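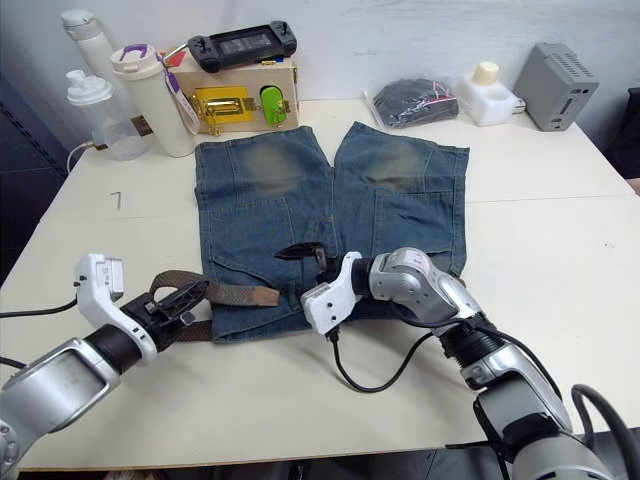
Notebook, Plistport bench, July. Belt day again.

Right, so after two weeks of towels and tea towels we've moved on to trousers, and the chore I picked is the one I thought would be funny, which is doing up a belt. Murali Rai reckons I chose it to be awkward. I chose it because my mum asked me at lunch whether the arms could sort the ironing pile yet and I said "bits of it", and then she wanted to know which bits.

The task as written on the sheet: denim laid flat, legs away from the arms, brown woven belt already through the loops. Left gripper takes the buckle, right gripper takes the loose end, bring one to the other, thread, pull, let go. A four-year-old struggles with it and an adult does it without looking. I timed myself at the bench and then stopped timing myself as it was making me feel smug for no good reason.

The buckle is the easy half. It's hard plastic, it has edges, and you can come at it from a bit off and still get something between the fingers. The strap is the pig. Woven stuff has no opinion about where it wants to be. Push it and it bends, and pinch it too far back from the tip and the front couple of centimetres droop just when you want them pointing at the slot. Pinch it too close and there's nothing left to push through. I wrote nearly the same thing about shoelaces in the spring and I see I underlined it then as well.

Things I want to remember about driving the arms for this one:

Come in from above the waistband and lower. Sliding in along the cloth just rucks it up and then the whole garment walks towards the wall.

Don't let go with the left until the right has a proper hold. Sounds daft written down. I did it over and over this morning.

Wrist angle on the right wants setting before the approach. Twisting it once you're over the denim swings the cables across the waistband and they brush the strap.
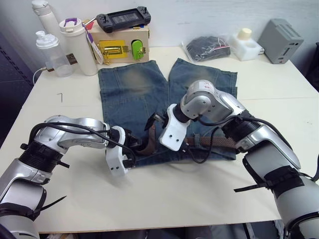

Lift the buckle first, then. That was Nuno Abreu's suggestion and I was a bit sniffy about it, because it adds a move, but he's right that with the buckle flat on the cloth there's simply no room underneath for a fingertip. Get it up off the denim and you can at least see what you're aiming at — and so can the cameras, which matters rather more.

We've got 108 runs logged on the belt so far. The plan says 300 and I'd quite like to get there before we pack up for the summer, but I'm not going to pad it out with rubbish ones. Cut-off is 90 seconds a go. Murali wants it longer. My feeling is that if it's still fishing about after a minute and a half it's only learning how to fish about, though I'll admit I haven't got anything to back that up except watching a lot of it.

Had a long natter with Valtonen's lot on the phone at 4.30. They're the ones who'd want this for real, for a returns line at their Cirkthorpe shed, where people send back trousers with the belt undone and somebody stands there doing them all up again before they go in the bag. I'd have sworn they'd want folding first. No! Folding they can live with, it's the fiddly bits that eat the shift: belts, top buttons, those horrid little hooks on smart skirts. They asked straight out whether a machine could do it yet. I said on a bench, with the garment laid out nicely for it and someone like me close by, we're getting somewhere, and out of a crumpled heap in a crate, no, not this year. They took that better than I expected. I think they've been promised a lot by other people.

My mum's question is harder, oddly. A shed can agree to lay things flat and stick to one sort of belt. Her ironing pile has my dad's cords in it, and pillowcases, and usually a sock.

Jobs for tomorrow:

Swap to the Civitz finger pads on the right and see if they bite the weave any better. There are 12 in the drawer, so no need to be precious about them.

Try a stiffer strap, leather if I can find one, just to know how much of the trouble is the floppiness.

Murali to look at whether we can start some runs with the waistband a bit skew. They've all been square on so far and I'm suspicious of that.

Ring Nuno back about the wrist limits, he had a number for me and I wrote it on my hand and then washed up.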